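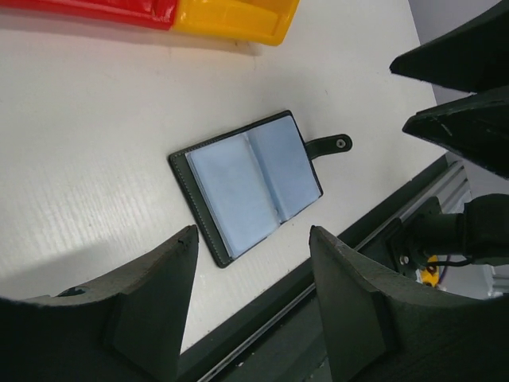 Wrist cam, card holder open, strap out to the right.

17 December 2025 - bench 2, Tanunbridge

Picking up from Mercy's note on the fold estimator. Card holder task, two arms, bins at the back as usual. Today only the perception side and the handover between planner and controller. No policy training until the timestamps are sorted.

Fold line first. Estimator wants one long straight edge and it keeps choosing the stitching on the cover instead of the fold in the sleeves. Tried raising the gradient threshold - lost the fold completely, kept the stitching. Put it back. Masking on the pale blue first and only looking for lines inside the mask is much better. Mask leaks a bit onto the white table at the glossy bits, so eroded it by 3 px. Good enough.

Sleeve edges are still hopeless from the fixed camera. From the wrist you get faint lines along the side of the thicker stack, so sleeve picking has to come from the wrist stream. Akinyi said this in September and I argued. Fine.

Timestamps. Wrist frames arrive 45 ms behind the joint states on the left arm, 80 ms on the right. Not the same number and the code assumes it is. That explains the grasp point drifting sideways whenever the right arm moves quickly. Patched Vovholm to take an offset per arm from the config, defaults to zero so nobody else's setup changes. Needs a propper test, I only replayed logs.
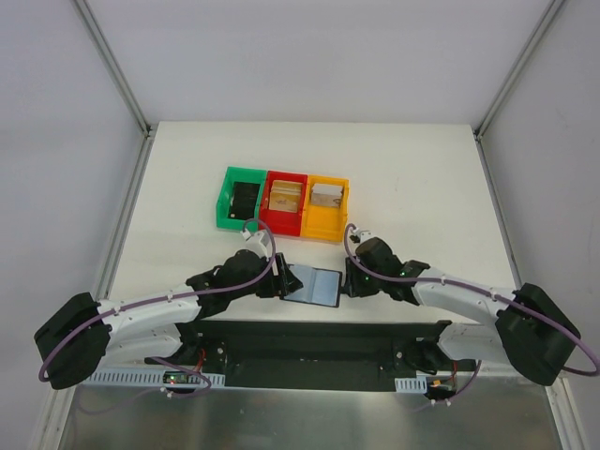 With both grippers that close to the holder the planner gets very cautious. It treats each wrist mount as a box and the boxes overlap long before anything real would touch. Swapped the box for two capsules on each side. Plans come back now, where before it was giving up on most of the near poses. Planning time median 54 ms on the replay set, happy with that.

The cable is not in the collision model at all. Leaving it out, but the keep-out above the wrist should go up a little. Ask Akinyi what margin she used on Wanyama.

Bins - segmentation by colour is fine for red and green. The yellow one comes out orange at its far end and the class flips. Widened the hue range. Black stack in the green bin has no depth worth using, top height is basically a guess. Setting it by hand in the config for now, ugly.

Also the strap. Planner dosen't know it exists. Left finger is OK, but a right hand approach comes straight across it. Want a small no-go polygon from the snap back to the cover, wrist stream again. Mercy has a snap detector half written in the Giltach branch, will steal that.

To do
- merge per-arm offset, once Mercy has read it
- rerun replay with capsules on and offset on together (only done seperately so far)
- strap polygon
- put the mask erosion in the config, it's hard coded at the moment
- log which camera the fold estimate came from, wasted an hour on that

Left the planner branch checked out on the bench machine, please don't pull over it.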